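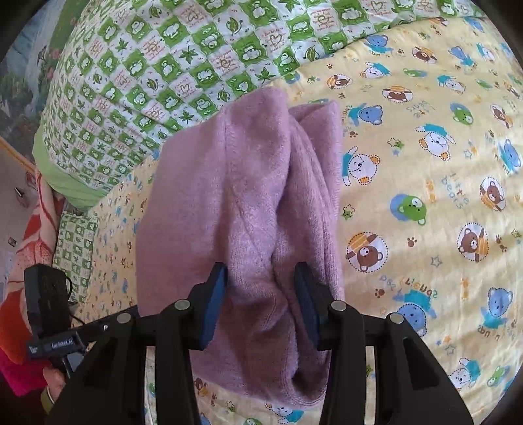 Dehua Cui wrote in to ask whether a ribbed sweater can go on a hanger for the summer, or whether it has to be folded every time. Fold it. A knit hangs from its own weight, and after a few months on a hanger the shoulders grow points and the body gets longer. Most of the questions we receive are close to this one, so the answers are collected on this page.

Is a bed a good place to fold knitwear?
Yes. It is wide enough for the sleeves and the sheet keeps the knit from sliding. Pull the bedding flat first, or the wrinkles end up in the sweater.

Which way up should the sweater be?
Front side down. Smooth it from the middle outward with your palms. Do not pull on the hem or the cuffs.

How do I fold it?
Bring one side in toward the middle, a third of the width, and lay the sleeve straight down along it. Do the same with the other side. Then fold the bottom edge up to the neckline, once for a drawer or twice for a box. Turn it over and straighten the collar.

My folded sweater comes out thick in the middle. What went wrong?
The sleeves are probably lying on top of each other. Angle each one a little toward its own side. Thick ribbing will always make some bulk, and that is fine.

What about cardigans?
Button them first, but leave the top button open. Zippers should be closed all the way and covered with a piece of tissue if the knit is fine.

How many can I stack?
We suggest 4 to a stack for heavy knits. Thin ones can go higher. Put the heaviest at the bottom.

Do creases come out?
Most do. Hang the sweater in the bathroom during a shower, or lay it flat overnight. For a hard crease, use steam from a short distance and keep the iron off the ribs.

Should I wash before storing?
Always. Moths go for skin oil and food spots, including ones you can't see. Let the sweater dry completely - a full day longer than you think it needs - before it goes in a box.

Does the Rusum box fit under a bed?
The low version is 28 inches long and fits under most frames with legs. Measure the gap first. The tall version is for closet shelves.

Can I use vacuum bags?
For acrylic, yes, for a season. For wool we don't recommend them. The fibers stay flattened and take a long time to recover.

When should I take everything out again?
October works for most people. Unfold each piece and give it a day in the open air before wearing.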